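Community Kitchen Help > Baking and Eggs > Make-Ahead Meals

Egg bake turns watery after refrigeration

Posted by Endis
April 13, 2022

I am responsible for preparing breakfast for a residents' association that meets monthly at Moltham. The usual dish is a baked egg casserole with spinach, mushrooms, onion and a mild white cheese. It is assembled and baked the evening before, refrigerated overnight in the baking pan, and reheated in the morning before service.

On each of the last two occasions, liquid had collected in the bottom of the pan by morning. The texture of the egg was also firmer than it had been on the previous evening, and several portions had small holes throughout. The flavor was acceptable.

The quantities are as follows: 12 large eggs, 8 ounces of sliced mushrooms, one bag of fresh spinach, one medium onion, one cup of whole milk and a generous cup of grated cheese. The vegetables are added raw. The casserole is baked at 375F until the center no longer moves and the top has browned, and the pan is then covered tightly with foil and placed directly in the refrigerator.

I would be grateful for advice on the following points. Should the vegetables be cooked in advance? Is the oven temperature too high? Would it be preferable to refrigerate the casserole unbaked and to bake it on the morning of the meeting? The kitchen is available to us for a little over an hour before service.

14 people found this useful | Share | Report

Tài Tăng
Reply marked as helpful by the original poster

The liquid described above most likely comes from two sources, and both may be corrected without changing the recipe to any great extent.

The first source is the vegetables. Mushrooms and spinach hold a considerable amount of water, which they release as they cook. When they are added raw, that water passes into the egg. The mushrooms should be cooked in a wide, dry pan over medium-high heat until their liquid has been released and has boiled away. Oil and onion may be added at that point, and the mixture cooked until the onion is soft. The spinach should be wilted separately, cooled, and squeezed firmly in a clean towel. It is advisable to squeeze it a second time. All vegetables should be cool before they are combined with the egg.

The second source is the egg itself. Egg that is cooked too long or at too high a temperature tightens and forces out moisture, and the small holes you mention are a common sign of this. I would recommend an oven temperature of 325F. The casserole should be removed when the edges are set and the center still trembles slightly when the pan is moved. A thermometer placed in the center should read at least 160F. Browning on top is a poor guide to doneness in this dish, particularly where cheese has been used.

With regard to storage, covering a hot pan with foil allows steam to collect and fall back onto the surface. Leave the casserole uncovered for a short period, until it has stopped steaming, then refrigerate it promptly. It should not remain at room temperature for more than two hours. Cover it once it is cold. To reheat, cover with foil and place in a 300F oven until the center reaches 165F.

As to baking in the morning, the result is generally better. The cooked vegetables and cheese may be placed in the greased pan the night before, and the egg and milk mixture kept in a separate covered container. The two are combined immediately before baking. A pan of the size you describe will require most of your hour at 325F, so the oven should be heating before anything else is unpacked.

9 people found this useful | Share | Report

Drultorex

Use frozen spinach. It is less expensive and gives the same result, provided that it is thawed and drained. I have never cooked the mushrooms first and have not experienced difficulty, although I use fewer of them.

1 person found this useful | Share | Report

Chaudhry

I agree with the first reply on all points except the milk. One cup is more than is needed for a casserole that is to be reheated. I use half a cup of milk and a quarter cup of sour cream, and the portions hold their shape well when cut. Salt should be reduced if the cheese is a salty one.

3 people found this useful | Share | Report

Subscribe to the Kitchen Help newsletter for a monthly selection of replies. You may unsubscribe at any time.
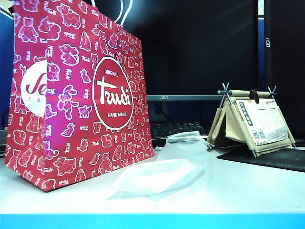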